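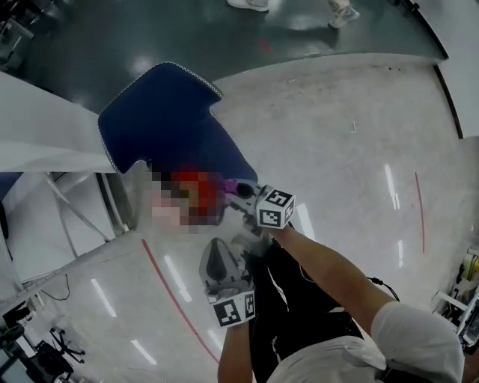

Category: Inventory Sync / Import errors

Status: Open, waiting on customer

Opened by: Wayne Beaudoin, Caron Seating

Monday 8:10
Nightly import from Marengate into Skedix stopped partway again. Source file has 3,892 rows, only 2,841 landed. No error email. Stock levels for outdoor cushions and chair pads all wrong on the website, navy ones showing zero when the warehouse has plenty. Third time since the August update. Need this fixed before the wholesale orders go out please.

8:45 Jonas Strebel (support)
Hi Wayne, can you send the import log? Settings > Jobs > Export. Also what's the batch size set to.

9:02 Wayne
Log attached. Batch is 3,000, never touched it.

9:30 Jonas
Thanks. Log says the job ended "complete", so no email. Looks like it bails at a row with a bad character in the colour field. Can you open the CSV in a plain text editor (not Excel) and look at row 2,842?

9:51 Wayne
Row 2,842 is "Navy w/ piping" with a curly quote stuck in the middle. Supplier's sheet, they paste from Word. Took it out, re-ran. Died further down this time, same kind of thing, "grey".

10:15 Jonas
OK so more than one. Try this:
- save file as UTF-8
- drop batch size to 200
- turn on Skip and Report under Advanced
- rerun, stock only, leave prices off

10:58 Wayne
Ran to the end. Skipped rows are in the report, all from the Drilov supplier sheet. Fixed by hand and imported seperately. Navy back in stock on the site. Two chair pads still showing the old centre warehouse though??

11:20 Jonas
That's cached location data, different thing. Clear it under Locations > Rebuild, takes a few mins. Raising the false "complete" status with dev, will link it here. Leaving ticket open til tonights run goes thru. Send me tomorrow's log either way.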